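Pipes on the Outside: Refitting the Second-Floor Rooms at Levov

Raledwood, a small interior contractor, finished work in January on a set of rooms in the Levov building, a former office block with concrete floors and ceilings. The larger of the two main rooms measures 33 square meters. The smaller one opens off it. The site manager for the job answered questions by phone and later in the rooms themselves, which are now in daily use.

The first question was why the wiring is on the surface. The site manager said that the ceiling had been surveyed before any drawings were made, and that the survey settled most of the design.

"The slab is the ceiling. There is no void above it and no plasterboard below it. You can chase a channel into concrete, but the owner would not allow it, and I would not have asked. So the cable goes in pipe and the pipe goes on the ceiling."

The pipe is white rigid conduit, held by clips. In several places one run crosses another. The drawings showed fewer crossings than were built. A lighting circuit had to be moved late in the work, and the new run was taken over the old ones by the shortest route.

"I would draw it differently now. One main run down the middle, branches at right angles, all the crossings in one place where you can reach them. It works as it is. It takes longer to trace."

The concrete was painted white without a skim coat, so its texture still shows. A skim was priced and dropped. According to the site manager, it would have added a drying period to the schedule and would have needed cutting back wherever a clip was fixed.

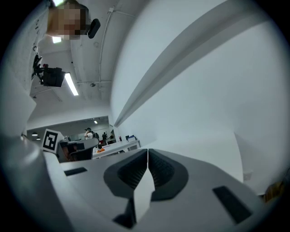 Walls and sockets

The walls were painted the same white as the ceiling. Sockets were kept low, on plain white plates. The client first asked for a band of sockets at table height, then withdrew the request when the furniture plan changed for the third time.

"If you put the sockets at table height you have decided where the tables go. They had not decided. Low sockets are a nuisance to bend down to, but they stay clear when something gets pushed against the wall."

The paint is a washable matte from Wodia. Gloss was rejected on account of glare from the light fittings. The site manager said that the first coat went on too thin near the opening between the rooms and was redone at Raledwood's expense. Corners at that opening take the most knocks, and a tin of the same batch was left with the client for touching up.

No door was hung there. Asked whether sound carries between the rooms, the site manager said that it does, and that the client was told so in writing.

"Hard ceiling, hard floor, bare walls. You hear everything. A door would help with one room and do nothing for the echo in the other. I suggested panels. They said they would live with it for a year first."

The shelf and the tables

The long wall in the larger room has a single white floating shelf. It is 260 millimeters deep, which the site manager considers the limit for that type of hidden fixing.

"People want them deeper. Past that depth the front edge starts to drop, and you see it on a long shelf before you see it on a short one. We used 3 more fixings than the maker calls for. I would rather drill the extra holes once."

Nothing heavy is meant to stand on it. The load was agreed at handover, and the client's own staff are expected to keep to it.

White tables were supplied by Fragkou. The tops were ordered at 930 millimeters, a height for standing work, after a trial with a lower table that was sent back. One table runs along the wall. During the visit the top held a bottle, a white box with a blue bag on it and several other items, and a paper notice had been pinned up on the wall.

"That is normal. A wall table fills up. It is the nearest flat surface to wherever you are standing. If they want it clear they need closed storage, and closed storage was taken out of the budget."

The floor under the tables is brown wood. It was already in place and was kept. Boards near the entrance were lifted to check the substructure and put back in the same order.

Lighting is by fluorescent fittings fixed at ceiling level. The site manager would have preferred LED panels, but the fittings were in good condition and the client chose to keep them. A small dome camera is mounted close to one of them. Its cable was added to the schedule after the conduit had been ordered.

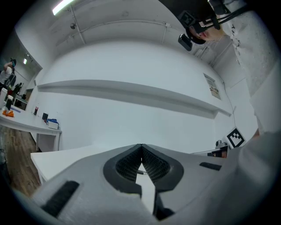

What is left to do

Two items remain on the list. The circuit labels are handwritten and are to be replaced with printed ones, and an updated drawing of the conduit runs has yet to be issued. The site manager expects to deliver both together.

"The drawing matters more. Anyone can read a handwritten label. If somebody adds a fitting in five years, they need to know which pipe has room in it."

Closed cabinets have been quoted separately. The client has not yet replied.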